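Filed under: Student Work > Civics and Local Government > Project Reports

Who Gets Heard at the Etton Council? A Look at Public Comment Rules

Introduction

The Etton city council sets aside time for public comment at every regular meeting. In March the council voted to cut each speaker's time from three minutes to two and to require sign-up by noon on the day of the meeting. Before that, people could sign a sheet at the door until 7 p.m. Our project looked at who spoke before and after the change, and what they spoke about.

Our question was simple: did the new rules change who takes part?

Method

We used the minutes and audio recordings posted on the city website. We covered 18 regular meetings, nine before the change and nine after. For each speaker we wrote down the topic, the neighborhood given, and whether the person had spoken at an earlier meeting in our set. Speakers in Etton give their neighborhood but do not have to give a street address.

We also handed out a paper survey at the Clikton branch library and at the Bepari Street bus stop. We printed 400 copies and got 116 back. The survey asked if people had ever spoken at a meeting, if they knew about the sign-up deadline, and what would make it easier to attend.

Results

There were 76 speakers in the nine meetings before the change. The total after the change was lower, but one of the earlier meetings was the hearing on the Carkow rezoning, which filled the room. When we left that meeting out, the drop was much smaller. We think this matters because the local paper compared the two periods without leaving it out.

The bigger difference was in who spoke. After the change, more of the speakers were people who had already spoken at least once. First-time speakers were less common, and most of those who did come were there about a single item, usually parking or the bus route to Clikton. Speakers from the Carkow side of town nearly disappeared from the minutes after the rezoning vote, so we can't say if that was the rules or just that their issue was over.

On the survey, most people had never spoken at a meeting and most did not know about the noon deadline. The most common written comment was about work hours. Several people said they would send a comment by email if it was read aloud. Right now the clerk files emailed comments but does not read them.

Problems with the project

The survey was not a random sample. People at a library in the afternoon are not the same as all voters in Etton, and the bus stop responses were mostly from one evening. Two of the recordings had bad sound, and for those we used the minutes only.

Recommendations

We suggest moving the sign-up deadline to 5 p.m., posting it on the agenda's first page, and reading emailed comments aloud for a set period - ten minutes would be enough for most meetings. We sent a copy of this report to the clerk's office and asked for it to be added to the council packet.

Related student reports

Turnout in the Carkow School Board Race
How Etton Draws Its Ward Lines
The Bepari Street Bus Route: A Budget History
Do Yard Signs Matter? A Count in Clikton

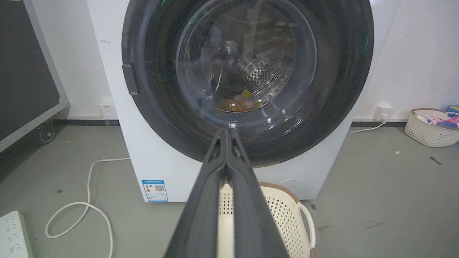 The clerk's office wrote back that the report will go in the December packet. We plan to repeat the survey after that meeting, using the same questions and adding the Carkow community center as a third location.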